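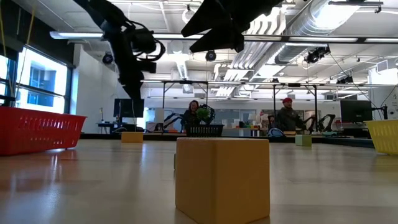

*Arash Arabzadeh*

## Bikitz 400 hardwax oil, satin

Back in stock from June. Same tin, new lid - the old one was a pain to get off once it had skinned over.

Clear hardwax oil for indoor timber. Tables, benches, shelves, stair treads if you give it time to cure. Not for decks. Not for anything that lives outside, we get asked every week.

**What's in the box**

- 4 tins, satin
- one applicator pad, white
- stirring stick (use it, the matting stuff sinks)

**Coverage**

One tin does a good sized dining table, two coats. Thirsty timber takes more. Old floorboards take heaps more.

**How to put it on**

Sand to 120, then 150. Don't go finer or it wont soak in. Vacuum, wipe, leave it. Thin coat, work it in with the pad, buff off whatever's still sitting on top after ten minutes. Overnight. Second coat even thinner than the first.

Smell is mild but open a window anyway. Lay used rags flat outside to dry - oily rags bunched up in a bin can catch fire by themselves. Please read that bit twice.

**Colour**

Warms up pale timbers a touch. Hardly shows on dark ones. If you want it to stay really pale get the Kondis white oil instead, same price, slightly slower to dry.

**Price**

$65 the box. Pickup from the Stistedley shop or we post, but no air freight as its flammable. Trade accounts, talk to Briggs on the counter, he does the pricing for anything over ten boxes.

**Gloss version?**

Discontinued. There's a few dented tins left under the counter, ask.

**Goes with**

Kondis pads, refill pack. Bikitz maintenance soap - a capful in a bucket, barely damp cloth. Skip the supermarket spray, it leaves a film and then the next coat of oil won't take.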